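Home
Our Classes
About Us
Kits and Supplies
Visit
Contact

About Us

Hi, I'm Solange Chan, and I run Sestberg, a small knitting and hand-dyeing school in Grinport. If you've come here from the class calendar wondering who on earth is going to be teaching you to turn a heel, well, it's me! Come in, there's tea.

I learned to knit from my aunt, who was left-handed, and I'm not, so for years I did everything in a kind of mirror image and thought my hands were the problem. I made one very long scarf (I still have it, and no, you can't see it) and then gave up until my late twenties. A coworker was making socks on her lunch break and I got nosy, and that was the end of my free evenings.

Sestberg started in my kitchen with 6 students and one dye pot. We outgrew the kitchen pretty fast, mostly because my family wanted to eat dinner in it, and we moved into the old hardware store on Onyeka Street. The first November there was freezing. Everybody knitted in their coats, and I think half of that beginner class signed up because they needed hats right then and there.

These days we run beginner knitting, a sock class, a sweater class that goes on forever (in a good way) and my favorite, the dye weekends. We've had 46 people through the dye room this year, and every one of them went home with at least one skein they loved and one they were going to give to somebody else. I'm a big believer in color. My own house is all reds and oranges, and I'll talk you out of gray if you let me.
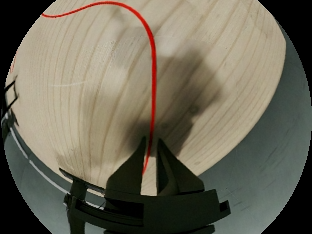
Bright red on pale wood grain, my kind of color combination.

Most of our yarn comes undyed from a little mill in Dumen, and I drive out to pick it up myself. It's a nice bouncy wool, kind to beginners, and it takes dye beautifully. I keep a few cones of cotton on the shelf too for people who find wool itchy, so please tell me when you book and I'll have some wound for you.

Classes are kept to 10 people. I tried bigger ones and I just couldn't get to everyone, and there's nothing worse than sitting there with a dropped stitch and your hand up while the teacher is stuck across the room. If a class is full, put your name on the waiting list. People cancel more than you'd think, especially when the weather's nice.

You don't need to bring anything to your first class. Needles are here to borrow, and the yarn is in the price. For dye weekends, wear old clothes and old shoes. I do have aprons, but dye gets everywhere, and my left sneaker has been turquoise for ages.

Parking is behind the building, and the side door is the one without steps. Ring the bell if it's locked, then ring it again, the dye room fan is loud.

If you have a question, or a half-finished sweater in a bag that you feel bad about, write to me through the contact page or just bring it by. I love a rescue job!

Solange

Related pages
Which Sock Class Is Right for Me?
What to Wear to a Dye Weekend
Washing Your First Wool Hat
Gift Certificates
Waiting List

Last updated: 10th September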